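In defence of the bare table

My brother-in-law Meirion Dafis came round in August, put his hand flat on our table and said, "Where's all your stuff gone?" He sounded properly worried, as if we'd been burgled or had fallen out with someone. I told him it was in the drawer, or the bin, or the charity shop in town, and he went quiet and asked for a biscuit.

I'm going to stick up for the bare table, then, because I seem to be the only one in my family who likes them. For years ours was where everything landed. Post, batteries, a Fraser catalogue I kept meaning to order from, half a jigsaw, the good scissors (always the good scissors, never where you wanted them). We ate round the edges of it all with our elbows in. I used to say it was a lived-in home, and it was, but so is a badger sett.

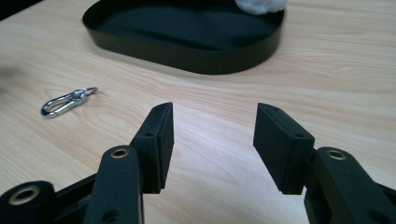 What changed my mind was the wood. I'd honestly forgotten we had any! I cleared the lot one wet morning, meaning to put most of it straight back, and underneath were all those long pale swoops of grain, going off at a slant like sand when the tide's gone out. I stood there with a damp cloth feeling a bit daft. We'd chosen that table over a perfectly decent one called the Fonholm, argued in the shop for an hour about the colour, and then covered it up for the best part of our marriage.

The usual complaint is that an empty table looks cold. Meirion says it, my mother says it, and the woman from the Ukia shop said it too while trying to sell me a runner, a bowl to go on the runner and some wooden pears to go in the bowl. I don't agree. A bowl of wooden pears is just clutter you've paid for, and you have to lift it off every time somebody wants to do their homework. Wood with light on it is plenty to look at. Ours has got shiny patches and duller patches and it changes through the day, and I'd take that over a pear.

Then there's the other lot, the ones who go too far the other way, and I don't want to be lumped in with them either. I read a piece by a chap who owned 900 things and was trying to get down to fewer, and all I could think was that he must spend his whole life counting teaspoons. I've no idea how many things I've got. It could be well over 1,000 if you include the shed, and I don't mind a bit. I only want them not to be on the table when I sit down with my tea.

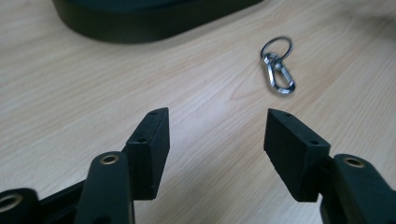

And I'll admit small things creep back. Keys and clips are the worst, anything you carry in a pocket and put down while you're thinking about something else. I've tried a dish by the door, and I've tried a row of hooks from Dralum, which fell off the wall and took some paint with them. These days I let the little bits sit there until bedtime and then sweep them into the drawer with the side of my hand. It takes 2 minutes, if that, and I've stopped nagging anyone else to do it.

Meirion still thinks it's odd. He's kept his own table buried since he moved in, and last time I was there I had my soup standing up by the cooker.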